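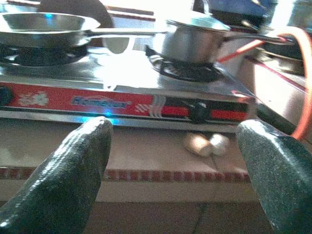

Two-burner tabletop stove with frying pan and lidded saucepan.

Home | Archive | By thread | By date | Guidance notes | Subscribe

Shared Kitchens List – message archive
Subject: Re: Tabletop stoves in the small kitchens – pans, handles and storage

To all subscribers,

The Residential Services Office at Livport thanks the Skeltthorpe house for its message, which is quoted in part below. Several other houses have written with similar points, and it seems best to answer them together on the list.

> We have had the two-burner stove in the ground floor kitchen since
> May and residents are pleased with it on the whole. Three matters
> have come up on which we would welcome a ruling.
>
> First, the frying pan and the saucepan from the standard set both
> have long handles, and when both are in use it is not clear which
> way they ought to point. The old notice says "handles to the wall",
> but our stove stands on a worktop that can be reached from either
> side.
>
> Secondly, may pans be left on the burners between meals? There is
> very little cupboard space and some residents regard the stove as
> the natural place for them.
>
> Thirdly, the steel top marks easily. One resident has been using a
> scouring powder and another objects to it.
>
> We should also like to know whether the larger stockpot on the
> Womico order form may be used on this kind of stove.

On the first matter, the old notice was written for full-sized cookers standing against a wall and should be taken down. In its place, houses are asked to follow this wording: "Handles are to be turned inwards over the stove top or towards the back, and must not project over the front edge." Where two pans are in use together, one handle may pass behind the neighbouring pan. It should not lie above a lit burner. On a stove of this width it will sometimes be impossible to satisfy both conditions with the largest frying pan, and in that case the pans should be used one after the other.

On the second matter, the Office has no objection to clean, empty pans standing on the burners between meals, provided that the control knobs are off and that the supply has been turned off at the valve. Lids may be left on saucepans. Nothing else is to be kept on the stove. We have in mind tea towels, chopping boards and packets of food in particular, all of which were found on stoves at the last inspection. A house that wishes to adopt a stricter rule of its own may do so, and Marulanda has for some time required that all pans be put away before the kitchen is locked.

On the third matter, scouring powder is not to be used on stainless steel. The top should be allowed to cool and then wiped with a cloth and warm water with a little washing-up liquid, following the direction of the brushed finish where there is one, and dried straight away. Burnt-on food will generally lift if a damp cloth is laid over it for a time. The pan supports may be taken off and washed in the sink but must be quite dry before they are put back. Coloured or printed front panels should be wiped with a soft cloth only. The lettering and patterns on these do wear, and a panel on which the markings beside the knobs can no longer be read should be reported.

As to the stockpot, it may not be used on any two-burner tabletop stove. It overhangs the burner and takes up most of the space belonging to the other one. The standard set remains one frying pan, one small saucepan with lid and one medium saucepan with lid, and each small kitchen is entitled to 2 sets. The medium saucepan is to be used with the frying pan only if both sit squarely on their supports.

Houses have also asked about replacements. The sum set aside for small kitchen equipment this year is £2,515 across all houses, and nearly half has been committed. Requests for lids alone will be met from stock where possible, so please give the width of the pan measured across the top, from outer edge to outer edge. Loose handles should be reported and the pan withdrawn until it has been seen to. Residents are asked not to tighten them with kitchen knives.

Notices with the new wording can be collected from the Livport office between 2 and 4 in the afternoon. Please display one in each kitchen at eye level, away from the stove itself. The second page, on cleaning, may be kept in the kitchen folder.

Replies to this message go to the whole list. Matters concerning a single house should be sent to the Office directly.

Residential Services Office
Livport

Last updated: May

Contact the list owner | Copyright Residential Services Office, Livport | Back to top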